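In defence of the clothes on the bed

There are two kinds of household. In one, the clean washing goes from the line to the drawer within the hour. In the other, it goes on the bed, where it remains until somebody wants to lie down.

I belong to the second, and I have had enough of being lectured by the first.

The lecture usually comes by way of a product. This August it was the Sotalport, a folding board that my brother-in-law bought us after staying in the spare room and having to share it with a week's shirts. You lay the garment face down, flap the left wing, flap the right wing, flap the bottom, and out comes a neat rectangle of the kind you see in shops. It took me 12 minutes to do three shirts. The board now lives under the bed, folded, the one thing in the house that is.

Before that there was Fostar, an app which sent me a message every Tuesday asking how my surfaces were feeling. My surfaces were feeling used. I paid for 3 months of it and can report that a reminder to tidy the bed sits very comfortably on a phone that has been lost under the clothes on the bed.

What the tidy faction will not accept is that the bed is the best table most of us own. It is at a decent height. It is soft, so you can drop things on it from the doorway. It is far larger than anything in the kitchen, and for sixteen hours of the day it has no other job. We pay a great deal for mattresses and then behave as though it were a scandal to put a shirt on one.

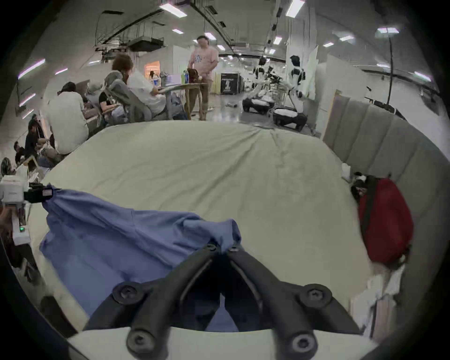
Nor is the heap as stupid as it looks. I know where everything in mine is, give or take a sock. The most recent things are on top and the things I never wear have sunk to the bottom, a sorting method that wardrobe designers have been trying to sell us for years. A chest of drawers hides its contents and lets you forget you own four grey jumpers. A heap confronts you with all four.

My neighbour Atif Yousafzai disagrees. He once worked out that he had folded 1,604 items in a year, and he told me this with pride, over the fence, as another man might mention a marathon. I asked how many had been unfolded again and worn. He said 80 per cent. So a fifth of his labour went on clothes that simply lay in the dark being flat.

I will concede one thing. There comes a moment, late in the evening, when you walk in wanting only to be horizontal and find the day's decisions waiting for you on the duvet. The folder has nothing to face at that hour. The heaper has to choose between the chair and the floor. I choose the chair, and in the morning I move it all back, and I accept that an outsider might see this as a flaw in the system.

Still, a heap of clean clothes is clean. Somebody has already done the difficult part — the stains, the pockets, the tissue that went through on a dark wash. The folding is decoration, and I would like it to be treated as a hobby, like icing cakes, with the same admiration and the same absence of duty.

The Sotalport is available to anyone who wants it. You would have to collect it yourselves, and move a few things to get at it.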